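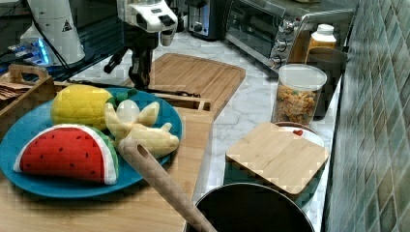
Figure 3. Plush fruit on a plate, kitchen counter. Watermelon in front, lemon behind it, banana to the right of the lemon.

4.2 What people call the fruit

The second half of the study left the interview room and went into kitchens, where people talk about food without being asked to. Our subject in this section is the naming of imitation food: when a speaker says "lemon" for a thing that is plainly stuffed, and when the same speaker feels obliged to say "toy lemon," "pretend lemon," or, in one memorable transcript, "the lemon, so-called."

The literature treats this as settled. A stone lion is a lion, a rubber duck is a duck, and the adjective does its work and goes home. Earlier accounts rest mainly on sentences the authors made up at their desks, and we have nothing against desks, but very little naming goes on at them. We wanted families, preferably hungry ones.

Sixteen households in and near Jalano agreed to keep a recorder running during meal preparation and clean-up over a period in February. Each household had at least one child under seven and at least one piece of imitation food, a condition that excluded almost no family we approached. Transcription was carried out by Nantana Panyasiri and Lukian Fedoruk, working separately, and disagreements were settled by Meinir Phillips, whose patience with the word "nana" should be recorded somewhere and may as well be recorded in this paragraph.

The recordings yielded 842 mentions of an imitation food item. We coded each as bare ("pass me the banana"), marked ("pass me the toy banana"), or evasive ("pass me that"). Evasive mentions were more common than we had planned for, and the coding manual grew a page each time we met to discuss them. Mentions made while an adult was asleep on the sofa were kept if the child was talking to someone else, and dropped if the child was talking to the adult.

The main result is easy to state. Adults mark the fruit when real fruit is in the conversation and drop the marking when it is not. A parent slicing a real lemon will say "no, the toy one" to a child reaching across, and then, once the real lemon is in the dressing, will call the plush one "your lemon" for the rest of the evening. The marked form shows up where there are two candidates and somebody might end up chewing the wrong one. This is what any theory of reference would predict, and we were a little disappointed.

Children are more interesting, as they generally are until bedtime. The younger speakers hardly ever marked. For them the plush banana was the banana, and the one in the bowl was "the eating banana" or "Daddy's banana." In other words, the toy held the plain noun and the real fruit was made to carry the adjective. We call this pattern default reversal. Tudur Wynne, who coded the first batch, wished to call it something ruder about the state of modern diets, and was outvoted.

Default reversal was not spread evenly over the fruit. Watermelon showed it most strongly. A plush watermelon almost always comes as a slice, as in Figure 3, and the children in our sample treated the slice as the whole matter. Shown a whole real one at the store, one four-year-old told her mother that it was "a big ball with watermelon in." Her mother said yes, which we feel was the right answer and also not helpful to us. Banana came next. A plush banana is often sold already peeled, and two children objected to unpeeled real ones on the ground that they were shut.

Lemon behaved differently. Nobody in the sample younger than five had much use for real lemons, and the plush kind therefore had no rival for the noun. We had expected this to produce bare naming across the board. It did produce it, except in one household, Household 9, in which every yellow object was a lemon, including a sponge and a bus. We have kept Household 9 in the totals and left it out of the discussion, where it would only cause trouble.

4.3 The offer and the refusal

A second pattern concerns politeness. When a child serves imitation food, adults accept it by its bare name nearly every time ("ooh, watermelon, thank you"). Marking at this point is heard as a refusal. We found 25 cases in which an adult said some version of "I don't want pretend banana right now," and in most of them the child simply offered a different fruit, on the assumption that the objection was to banana.

Grandparents were the exception. They accepted everything, asked for more, and made eating noises of a length that at times ran over the next speaker's turn. Ximena Barrera has suggested that these noises deserve a study of their own. The noises have been measured, the longest belonging to a grandfather in Household 12, and the figures are available on request to anyone who can think of a use for them.

We should note two limits. All the families knew they were being recorded, and at least one father began to speak in a manner his wife described on tape as "like the radio." And our items were bought, inherited or found under car seats, and so differed in size and realism from house to house. A follow-up with a matched set is planned for Penry, where we have already been warned that people do not hold with plush.

Shares: 45
Comments: 16

Related items
Shut bananas: containers and their contents in early speech
Naming the dead pet: a corpus from Jirari
When is a spoon an airplane? Turn-taking at the high chair
Review: Sullen and Other Moods of the Family Dinner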